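Fedside Rail Users list
Print this message | E-mail this message

Re: the 109 bus and the Vindwood timetable
Posted 2019-04-13 by the list moderator

> Has anybody seen the new timetable for the 109? It's up at the
> Vindwood stop and it looks to me like they've dropped the early
> run, the one that meets the first train. My copy at home still
> says February on it. Do we write to the operator or to the town?

I went down there to look before answering, and yes, the early run is gone! It's still on the online planner though (that's the old one, I checked it twice), so anybody who trusts the website is going to be standing there in the dark with a bag and no bus. The next one gets into Fedside 14 minutes after the train leaves, so a fat lot of good that does.

I'd write to both, to be honest with you. The operator sets the times but the town pays for part of the route, and last time the town was the one who wrote back. Keep it short, say which stop you use and which train you're trying to catch. I had a form letter saved somewhere and I'll dig it out tonight.

The other thing is the Skidel Road shelter. The bench is still loose at one end and the light is out again. I reported it in February and got a ticket number, 2469, so if you call, please give them that number and don't let them open a new one. They love opening a new one.

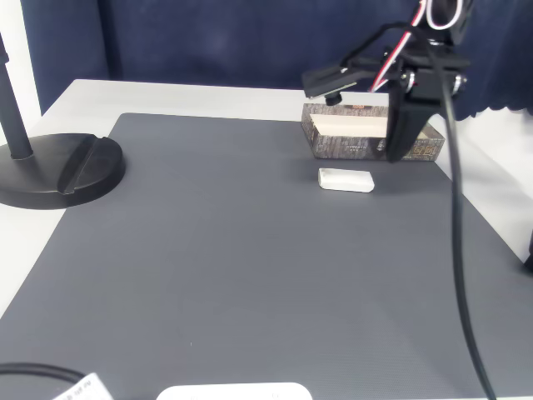
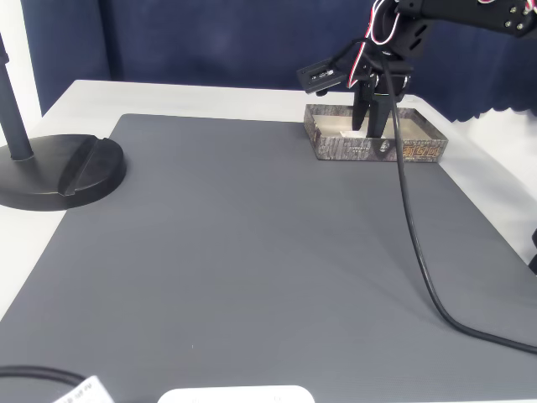 Also, for whoever asked about the leaflets, I got a price from the Skoryk print shop for 1000 of them, black on yellow, folded once. It's a bit more than last year but they'll do it in two days, and the yellow ones did get picked up at the station when the white ones just sat there. I'd like to put the train times on the back this time, only I don't want to print anything until we know if the early run is coming back. We'd be stuck with a closet full of wrong leaflets, and I still have some of those from the last time they moved the stop!

If you ride the 109 before seven, could you reply to the list and tell me which days? It doesn't have to be fancy. I'll put it all in with the letter.

Contact the list owner | Copyright Fedside Rail Users | Back to top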